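FOR IMMEDIATE RELEASE

Clellen sets aside budget for 3 more board handling cells

Purchase plan covers arms, grippers and trays. First orders go out in March. 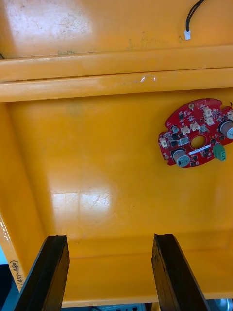 2 min read

Clellen, contract electronics, will buy three robot cells for circuit board handling at its Weter plant. Same job as the cell running there now: round red boards, picked from yellow-orange trays with a two-finger gripper and camera at the wrist.

Budget is split in two. Arms and controllers first, then fingers, spare cables and trays. The plant has 200 trays on order, all one size, so the cells can share them. Old trays stay in use untill they wear out.

"We priced the arm and forgot the small stuff last time," said Bindu Mathew, who runs equipment planning at Clellen. "Fingers wear. Trays get scuffed. That's a line in the budget now, not a suprise in the fall." 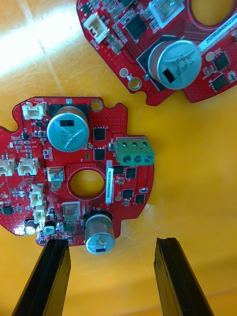

Boards with tall capacitors and screw terminals need a grip low on the edge, and that drove most of the spec. Quotes came in from two suppliers, Rodrigues and Rernard. Rodrigues gets the arms. Gripper order still open, decision after a 28-day trial.

Floor space is already marked out. Operators get training before the first cell is switched over, 74 people across both shifts. No change to shift hours.

Suppliers wanting the tray drawing or gripper spec: write to Bindu Mathew, Equipment Planning, Clellen, Weter plant. Quotes by noon on the closing date in the spec sheet please.

###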